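THE TOY DAYS AT HARKBERG
2019-07-05

I went for an hour and stayed until they started stacking the chairs.
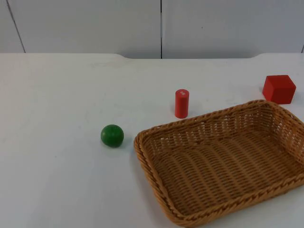 Do you need to bring a child along to enjoy an open day at a toy workshop?
Plenty of people come on their own, and the staff are just as glad to talk to a grown-up with no stroller in tow. I went by myself and had a fine time.

Harkberg is the old mill building on the river side of Ivham, the one with the green doors and the bicycle racks. The workshop has the whole ground floor, and twice a year they open everything up – the turning room, the paint room, the sorting room, and a long bright hall at the back where you can sit down and play with whatever comes off the shelves. I had driven past the place for years without stopping. A friend from my knitting group kept telling me to go and I kept putting it off, so thank you, Marian, you were right.

Getting there is easy if you come from the Arneck side. Take the bridge, turn left at the bakery, and follow the signs to the gravel lot. The lot fills early. I got one of the last spots under the trees and was very pleased with myself, though I found sap all over the windshield later. Entry was two dollars, dropped into a tin by the door, and for that you got a paper map and a pencil.

The first stop was the turning room, and I could have stayed there all morning. If you have never watched a square block become a ball, go and see it done! The man at the lathe (Kasun Barua, he has been there since the place reopened) starts with a stubby piece of maple and takes the corners off first, so for a while it looks like a badly made lemon. Then he goes in with a curved tool and the shavings come off in long ribbons, and the kids at the front were grabbing them off the floor and wearing them as mustaches. He checks the shape with a ring of metal. If light shows between the ring and the wood anywhere, he takes off a little more. A cylinder is much quicker, he told us, but it has its own troubles: if the ends aren't cut dead square the thing leans, and a small child building a tower will find that out long before a customer does.

I asked him what people get wrong about wooden toys. He thought for a while and said that they keep them too nice. He likes to see a block come back with teeth marks in it. They had a shelf of returned toys along one wall, some of them older than I am, with the paint rubbed off the high spots and the wood gone dark and smooth. I liked those better than the new ones, and I told him so.

The paint room was warm and smelled a bit like a school art cupboard. Only so many of us could go in at a time, so there was a line, but it moved. The colors are thin and go on in layers, and with the greens especially they try to let the grain come through. With red they go for strong and bright, and it takes more coats. I learned that the round pieces are the hardest to dry, because a ball has to rest on something, and wherever it rests it wants to leave a mark. They use little stands with three pins. I was ridiculously interested in this and held up the line asking about it, and a boy behind me said "excuse me" in a very tired voice.

After that came the sorting room, and the baskets. I hadn't expected baskets. The workshop buys them from a family firm called Tsolakis a little way down the valley, and a woman from the firm was there weaving all day, sitting on a low stool with her materials soaking in a tub next to her. She told us that a basket for toys wants to be low and wide so a child can see to the bottom of it, and that a rectangular one is more fuss than a round one because of the corners. The corners are where a beginner's basket gives up. She let me try a row and a half. Mine came out so loose you could have put a thumb through it, and she undid it very kindly and did it again in the time it took me to find my glasses.

They have a way of tidying up there that I have since tried at home with my grandson, with good results. Everything goes in one basket per game, and no basket gets filled past the rim. The round things go in first and the flat-bottomed things go in on top. It sounds like nothing. But he's four, and he now puts his balls away before his blocks and tells me off when I do it in the wrong order.

I had my lunch on the wall outside – egg salad roll, three stars, too much pepper – and then went through to the play hall. I had been saving it. Wicker, bright paint, and a good plain white table to put it all on: a green ball looks very green on white, and a red column looks like it means business. I think every playroom should have one clear pale surface in it. My own kitchen table has a floral oilcloth and things simply vanish on it.

The hall was where the real fun was. Two girls had invented a game where you roll a ball at a standing cylinder from farther and farther back, and if you knock it over you have to say the name of a vegetable before it stops rolling. I played four rounds with them and was out on "parsnip," which they ruled too slow. A father in a very clean shirt was lying flat on the floor, sighting along a row of blocks. Someone's baby was asleep in the reading corner through all of it, and I have no idea how, as the noise was tremendous.

On the wall by the hall door there was a board with the year's running total on it, chalked up fresh that morning: 3142 pieces turned since January. I'd have guessed a few hundred. When I said so to Kasun on the way back through, he laughed and said the spinning tops alone were almost 500, and that he sees tops when he closes his eyes.

A few things could be better. The map had the restrooms on the wrong side of the building, and I wasn't the only one who walked into a supply closet. The coffee ran out early. The shop at the end is tiny and everyone reaches it at the same moment, so you shuffle around with your elbows in and can't really look at anything. If you want to buy, I'd go to the shop first and ask them to hold your things behind the counter. They were happy to do that for the couple in front of me.

I came home with a small ball, a bag of offcuts for my grandson to sand, and a ribbon of maple shaving I found in my cardigan pocket that evening. I did want one of the baskets, but the two in the size I liked had already gone. The weaver wrote my name down in her notebook for the next lot.

The second open day is in September, same hours, same gravel lot. The turning room will be running again, and they're hoping to have the big lathe fixed by then, the one that was under a sheet this time. Bring cash for the tin, wear shoes you can shake sawdust out of, and park away from the trees.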